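About Cerkwood

Cerkwood is a small school of English in Vedville, two floors above a shop that sells curtain rails. We teach adults. Some have just arrived, some have been here for twenty years and are tired of asking their children to ring the gas company. A few were born in Vedville and come on Thursdays' behalf, as one of them put it, meaning that he wanted somewhere to go in the evening and our idioms class was nearest. He has done the course twice.

The school was started by Ho-yin Wu, who had spent a long stretch in a large language college where every room had a screen and no room had a window. He left with a box of textbooks and a firm view that people learn a language by having something to say in it. The first class had 3 students, one of whom was looking for the dentist. She stayed until the break.

We now have 60 students in a normal term, and the dentist has moved.

How we teach

Lessons are built on household things and everyday trouble. In the beginners' group you will learn to name what's in your kitchen before you learn to discuss the environment. You will complain about a parcel, describe a rash to a pharmacist and argue over whose turn it is to do the bins. Grammar turns up when it is needed, like a plumber, and is about as popular.

Objects get passed round a good deal. Our teachers believe that a word you have held in your hand is harder to lose, and they have cupboards to prove it. 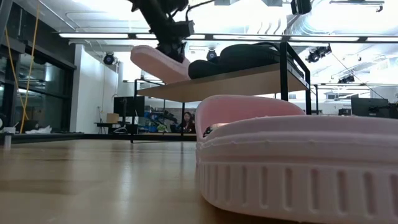

From the second term you keep a word book. We ask for 1000 words by the end of the year, in your own handwriting, with a sentence for each. The sentences are read out if you agree to it. One student wrote all of his about his brother-in-law, and by spring the whole group wanted to meet the man. The record stands at 2830 words, held by Mrs Cheng, who has been asked several times whether she would consider stopping.

We do prepare people for exams, in a separate group with a separate mood. If you need a certificate by a certain date, tell us early. We can't make October come later – people have asked.

Who comes here

Bakers, nurses, grandparents, two bus drivers on opposite shifts who share one textbook. Our students speak a great many languages at home and one at the biscuit tin, where most of the real progress is made. Tea is included in the fee. Biscuits depend on who has been to Buvton market.

Children are welcome to sit at the back with something quiet. A recorder doesn't count.

Finding us and joining

The door is to the left of the curtain rail shop and sticks in damp weather, so push near the bottom. Ring the upper bell. The lower one belongs to an accountant who has been very patient.

New students have a short chat with Ho-yin before they start, so that we can put you in the right group. He'll ask about your work, your family and what you had for breakfast, and he is listening to your verbs the whole time. Please don't prepare. Those who prepare tend to describe a breakfast that no one in Vedville has ever eaten.

You can join at the start of any term, or halfway through if there is a chair. The office is open from four in the afternoon until the last class goes home.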